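Iltance Shared Workshop
Evening course: Building a Two-Arm Bench Cell
Handout 4 — Modelling the cell and rehearsing the screw work

Bring this handout and your cut list. Sections 4.1 and 4.2 are covered before the tea break, 4.3 to 4.5 after it. The Ruron frame kit stays on its pallet this week.

4.1 Why we model first

By now each group has a frame drawing, two arms on paper and an opinion about where the arms should stand. None of this has been tested against reach. Sawing beam costs money and a wrong cut can't be undone, so the whole cell is built in simulation before the first length goes on the saw. The Claeys scene file holds the frame, the bench top, both arms and enough of the room to show what stands near the cell.

Load the file and check the units before anything else. The scene works in millimetres. Two groups last term imported their brackets in metres and spent an hour looking for them.

4.2 Frame and arm placement

The frame sits on the bench and not around it. Posts stand at the corners, beams run along the edges of the top, and diagonal braces tie post to beam. A brace makes the corner stiff but uses up space close to the table surface, where the arm bases also want to be. Place the braces first, then the bases.

Set the viewpoint to the wrist of the first arm and look across the bench towards the second. Most placement faults show from this view: a base too close to a brace, an elbow that will meet a post, or a wrist reaching out over the edge of the top.

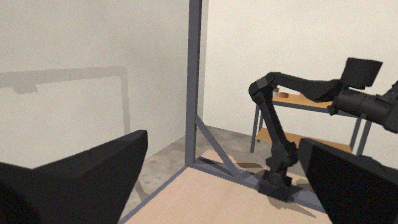

Cumetti: I would move the base further from the brace than the drawing says. Mine cleared it in the model and touched it on the real bench, because I had drawn the brace without its end plates and bolt heads. Draw the bolt heads.

The remark was left on last term's copy of these notes and the point is accepted. Model end plates and bolt heads on every brace. Nuts on the far side can be left out unless an arm passes behind the beam.

Procedure for the clearance check:

1. Put both arms in their rest position.
2. Sweep the base joint of the second arm through its full range, slowly, with contact reporting on.
3. Repeat with the elbow raised, then with the elbow low.
4. Write down any joint angle at which contact is reported. Don't correct as you go.
5. Move the base once, using the whole list, and run the sweep again.

Run the sweep at 300 steps. Fewer steps may jump over a brief contact at the brace. The simulator's default is 75, which is fine for a first look and should not be used for the final check.

4.3 The screw task

The first job for the finished cell is fixing an angle bracket to a post with socket head cap screws. It is a dull job and a good test, as it needs position, direction and force all to be right together.

Order of work matters. Start every screw by hand or by arm and leave it proud of the plate. Bring each one down part of the way, going across the pattern, and tighten fully only when all are started. A screw tightened early pulls the bracket to one side and the remaining holes no longer line up.

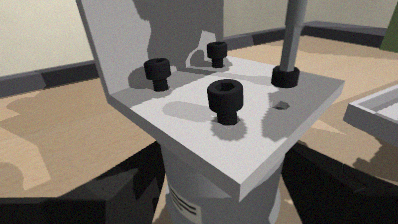
Driver alignment is the usual cause of failure at this stage. The shaft must enter the socket along the screw's own axis. A small tilt will still let it in, but the load then falls on the corners of the hexagon and rounds them off. Check from two directions at right angles before any torque is applied. Shadows help more than expected: with the light to one side, the rod throws a long diagonal line over the plate, and a change in its angle is easier to notice than a change in the rod itself. The raised screw heads are useful too, as the gap beneath a head tells you which ones still need work. Leave the light where it is for the whole exercise so that views can be compared.

4.4 Logging

Record step count, joint angles at contact, and driver angle at entry. One complete run of the screw task in the scene file writes 1098 lines. If yours is much shorter, the log has stopped early and the run should be repeated.

4.5 Before the next session

Finish the clearance list and mark the final base position on your frame drawing. Correct the cut list to match. Groups who have moved a brace should also recheck the beam it meets. Cutting starts at the next session, and the saw is booked by group number.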